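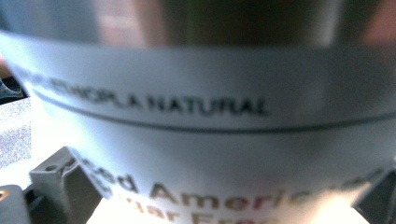
# Chapter 7: House Rules for Gripping Round Things

When I first taught this material, I left round containers for the last week of the course, thinking of them as a nice easy dessert after all the hard talk about guarding, stopping distances and force limits. I have since moved them a good deal nearer the front. A can or a jar looks like the friendliest object in the world (we all pick up several before breakfast!), and yet more of my students' worksheets come back with trouble on them for cylinders than for boxes, bags or bottles put together.

So this chapter is about good practice in handling cylinders with two-finger grippers, whether the gripper is bolted to an arm or held in the hand by a person showing the job. The rules are mostly plain ones. You could probably write half of them yourself after an afternoon at the bench, and I hope you will try before reading Section 7.2, where ours are set out in full.

## 7.1 Where the rules come from

A rule on a workshop wall usually has a long story behind it. Ours began in May, the year the packing line at Davora was being set up, when Rania Ait Ali was asked to write a single page of handling notes for the people on the line. She came back with a page and a half, which everyone grumbled about, and which has barely changed since. My copy is dated 9th November, the day it was signed off for use, and it still has a coffee ring on it.

Rania's first point was that a gripping rule has to be written for the object as it will be met on the bench. A drawing of a cylinder has a diameter and a height. The cylinder on the bench has those too, but it may also have a paper label with a seam, a band of bare metal, a rim, a lid that turns, and contents that shift when you tilt it. Each of these can change what a good grip is, and each deserves a line in your notes.

Take the label first, as it is the part most often forgotten. Paper and bare metal don't give a finger the same hold, and a finger that lands half on one and half on the other is hard to predict. Our standing rule is to choose one surface and stay on it. If the label is printed, the grip should also leave the name of the product readable wherever the job allows, for the sake of the person at the next station who has to check it.
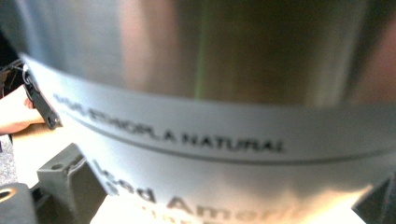
*Figure 7.1 A gripper finger against the label of a metal-surfaced cylinder.*

Shine is the next thing to write down. Brushed or polished metal picks up the colors of whatever stands near it, and a curved surface stretches those colors into bands and streaks. A person reading the label hardly minds. A vision system that has been set up on dull cardboard may mind very much, and I would ask you never to sign off a camera check under one lamp only. Elango Joseph, who shared the teaching of this course with me for years, had his groups repeat every check with the window blinds open and then closed, and I have kept up the habit.

Then there is closeness. As a gripper comes in, the object grows until there is very little else in view, and print that was sharp at arm's length may go soft. For this reason our rules ask that a label be read **before** the approach begins, and that the reading be stored with the pick. In the Holmgren exercise at the end of the chapter you will work through a log of 2358 picks kept in just this way, and I think you'll find it a pleasant one to read.

### Terms to know before you go on

- **Contact line:** the narrow strip where a flat finger meets a curved wall.
- **Approach reading:** the label check made before the fingers close in.
- **Shared hold:** any moment when a hand and a gripper are on or beside the same object.

That last term needs a section to itself, and we'll come to it in 7.3.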